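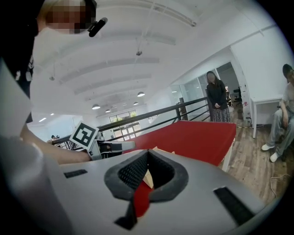
The Namiscombe Constabulary Inquiry was an official investigation into the police force of Namiscombe, a port town whose constables had for some years been better known for their band than for their arrests. It sat for five months and produced a report of 146 pages. The town council received the report in February and mislaid it until the fall.

Background

Policing in Namiscombe was originally the business of the harbor office, which paid its watchmen by the night and did not ask how much of the night they had been awake for. A permanent force of 50 constables replaced the watchmen, many of whom were hired into it and kept their old habits along with their old coats. Constables bought their own lamps and boots, and the practice of recovering the cost from shopkeepers was widely understood, though the shopkeepers were not consulted.

Complaints reached a peak after the Rukus warehouse fire, when the Ankrah Street station was found locked. The sergeant on duty later explained that it had been locked for security.

Proceedings

The inquiry had five members, none of whom had served in the police and one of whom had been arrested by them, wrongly, over a goat. Hearings were held in the Skolteo Assembly Rooms. Witnesses were promised that their names would be kept private, a promise weakened by the seating plan posted at the door.

Findings

The report found that training consisted of a single afternoon, that promotion followed length of service and family connection, and that the complaints register was kept by the officer most often complained about. Its chapter on bribery is the longest and includes a table of customary rates, which local traders are said to have found useful.

It recommended a written entrance test, regular pay, free boots, and an outside inspector with power to open the books.

Aftermath

The boots were issued promptly. Regular pay followed a year later, and the entrance test after that, with serving officers exempt. The post of inspector was created but left without a salary, and it remained vacant until the force was absorbed into the county police. The band continued under separate management.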